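Open afternoon at Drallstead – notes from the student gripper projects 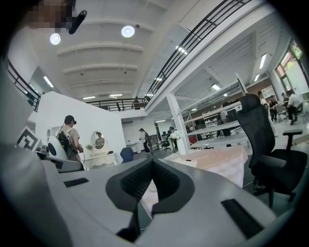 Got to Drallstead just after two, later than planned, parking is a problem and will be a problem for anyone reading this who wants to go next time. The student group meets in the big hall, the one with the mezzanine, and they use the hall as it is for the manipulation work. So a session happens between desks and office chairs, with a vanity table and its oval mirror over on one side and a table in a pale pink cloth nearer the middle. Vega Zabala, second year, said the furniture is the whole idea. Last year's group did everything on one bench and their policy fell over the minute the bench was moved.

Quick background for those who didn't make it. The course is a one-term project, 25 students, split into teams. Every team gets hand-held grippers with a camera on them, collects its own demonstrations, trains on them, and then has to run the result on an arm they haven't used before. Ainhoa Prieto teaches it. She took over in February when the old course was cut back, and she rewrote most of it, from what I could gather.

What I wanted to see was the collection part, as our own club is thinking of doing the same. Notes more or less in order.

Wearing the kit. Backpack, cap, cable. Students swap every 25 minutes, by a timer on somebody's phone. I asked if I could try a gripper and Aoi Ikeda let me have hers for one go. Heavier at the front than I thought. You close it too fast, everyone does apparently, and the fingers skid past whatever it is you're after. Aoi says slow down until it feels stupid and then it's right. My wrist noticed after three tries. I put it down.

Markers. Big black and white squares. They had a morning of bad tracking last month and traced it to a marker that had been put back at a different angle after cleaning. Now there's a sheet of paper with a drawing of where each one goes and you sign it. Boring, works. We should do this.

Tasks. Each team writes its own list, and Ainhoa sends most of them back once. Too easy or too vague. "Tidy the table" came back with a note saying tidy according to who. The version that passed said which item, where from, where to, and what counts as dropped. Anderson Sales showed me his team's list, 11 tasks, and said writing it took longer than the first week of recording. I beleive him.

How much data. The target is 2,000 good demonstrations for the whole course, shared between teams at the end. Good is the word they argue over. A team called Brutura (they all have names, don't ask me) throws out anything with a second grab in it. The Oswood team keeps those and tags them, on the theory that an arm will miss sometimes too and had better see what to do next. Ainhoa hasn't ruled on it. She's letting both go ahead and they'll compare on the test day. I'd put my money on Oswood but I don't know much.

Crowding. My one real complaint. Lots of people in the hall at once, some working at desks, some passing through, teams talking over each other. Asked Vega about it and she shrugged – they book slots by area now, and if somebody walks through the shot they keep going unless a hand gets in the way. Faces are blurred before anything is shared. Fine, but it was loud, and I missed half of what was explained to me by the window.

Training side. Upstairs, and I only got ten minutes of it. Afaf Chidiac looks after the machines and the queue. Each team gets one overnight run a week, which sounds mean and is probably good for them. She had two failed runs up on screen and went through why. First one, wrong gripper width in the calibration file, so everything closed early. Second one, half the recordings had the clock off between camera and tracker. She said that one costs every year's group a week and she has stopped warning them about it.

Test day will be on the Fukuda arms in the back lab, which we didn't get to see running. One was powered down with its cover off, students were changing a cable. Asked what the pass mark is. 8 tasks done from start to finish with no one touching the arm. Last year the best team got five, on an easier list.

Things to take back to our club:

Sign-off sheet for the markers, as above.
Write the task list before ordering anything.
Check clocks every session, first thing, not when it goes wrong.
Short turns. I would have guessed an hour and I'd of been wrong.
Ask Ainhoa for the course handout, she said yes in principle, needs chasing.

There was coffee, it ran out by three. Left at half past four with the second group just putting the packs on. Aoi offered to come over and show us the calibration steps if we can pay her train fare, I said I'd bring it up at the next meeting. If you have questions on the hardware send them to me before then and I'll pass on the lot in one go.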